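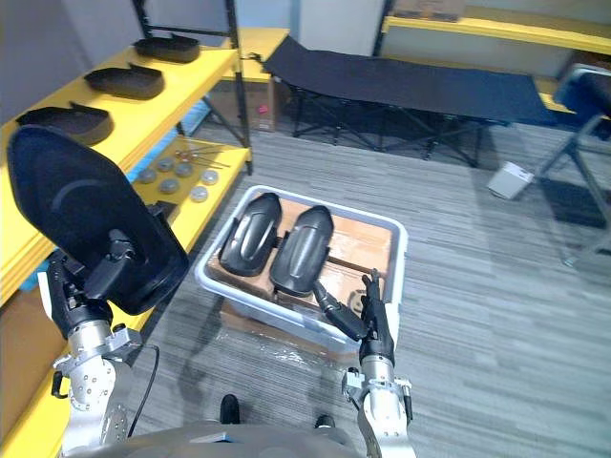
Harpreet Campbell would throw out every mixed bin in the building and start again. You can't tell a left from a right once they are heaped up, Campbell says, and the glossy ones scuff if they ride on top of each other.

Opinions like that are common at Nallero, where moulded foot forms are sorted between plastic bins and open shelving before they go on to the fitting room. The parts come in from Prusteck in cartons of 30. Most are black and a few are coloured, and the shapes vary more than a visitor would expect.

The old habit was to leave stock in the bins until someone asked for it. In June the workshop changed over to shelves, with the trays laid out side by side and a gap left between them.
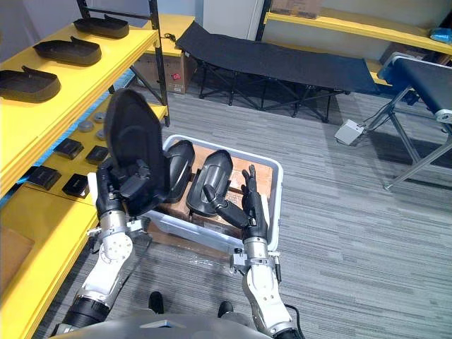

Moulded parts in a bin lined with cardboard, beside the yellow shelving.

Cardboard is still the lining of choice. Foam was tried for 2 weeks and held too much dust. Clear wrap gets reused until it tears.

The shelves cost more floor than the bins did. Each bay is 108 centimetres long, and the aisle had to be moved to fit them in. Over 600 parts have gone across them so far, and the grey carpet has stayed down, as a dropped tray marks less on carpet than on concrete. 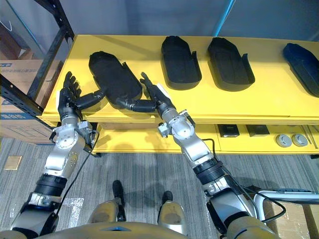 Foot-shaped trays at the yellow shelf, three black and one navy.

Labels are next. Campbell favours coloured dots on the heel end.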